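Chapter 9
Putting Things Away

Reading time: 4 minutes

My club started with tidying up. I'd like to say we had a grander plan, but there were 19 of us in a computer room in Kimberg, we had one simulator between us, and I'd just spent my lunch break looking for a stapler. So I wrote "make the robot clear a desk" on the board and hoped for the best.

By the end of that first session we had a robot that could wave its arms through a table. Through it! We'd forgotten to switch on collisions, and everybody thought it was the funniest thing they'd ever seen, so we left it like that for another twenty minutes before I came over all teacherly and made them fix it.

You've spent the last few chapters moving an arm about in empty space, and I hope you're a bit bored with that by now. In this chapter we give it things to hold. You'll be working in the Hasine desk world, the same one my club uses, and by the last exercise your robot should be able to pick up a small object, carry it over to an organizer and let go of it in the compartment you chose. It sounds like five minutes' work. My lot needed most of a term.
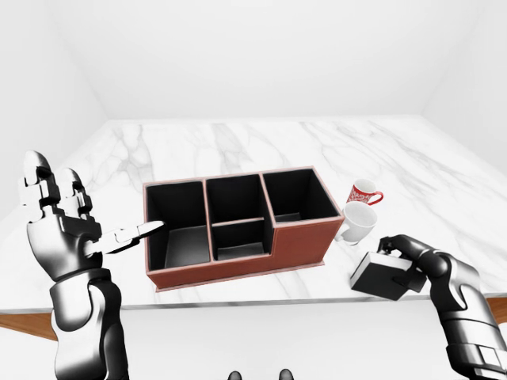 The trouble with putting something away is that it's really several jobs stuck together, and each one can go wrong in its own way. You have to get hold of the thing. You have to lift it clear of whatever else is on the table (mugs, in our case, and I've lost count of the mugs). You have to get it over a wall without clipping the top, turn it so it fits, and then open the fingers without dragging it back out again. We lost a lot of marks to that last one at the Trendden schools' meet in July. The box would go in beautifully, the hand would come up, and the box would come up with it, hooked on a fingertip, while our whole bench groaned.

Nouhaila Shehata was fifteen then and she got cross about it in a very useful way. She stopped changing the code and just watched replays, one after another, with a pad of squared paper on her knee. What she noticed was that the fingers opened while the wrist was already moving. Our program said "open", then "go up", and we'd all read that as one thing finishing before the next began. The simulator had other ideas. It took the second order as soon as it had heard the first. She added a short wait and a check that the fingers had reached their open position, and the hooking stopped nearly every time. You'll write that same check in section 9.2, so keep an eye out for it.

I'm telling you this partly because I'm still proud of her, and partly because of how she went about it. When something fails, your first urge will be to fiddle with a number and press run again. I do it too! Try to watch the failure three times before you touch anything, and write down what each hand is doing at the moment it goes wrong. Both hands, please, even the one you think isn't involved. We had an idle left arm knock things over for a fortnight while we argued about the right.

Before you go on, open the world file you saved at the end of Chapter 8 and check that collisions are on. Then set the run length to 1000 steps. If you're sharing a computer, as the Chraibi group always did, save under your own name, or you'll come back to somebody else's robot.

9.1 Getting hold of it

Start with the small box and one hand. Leave the organizer alone for now.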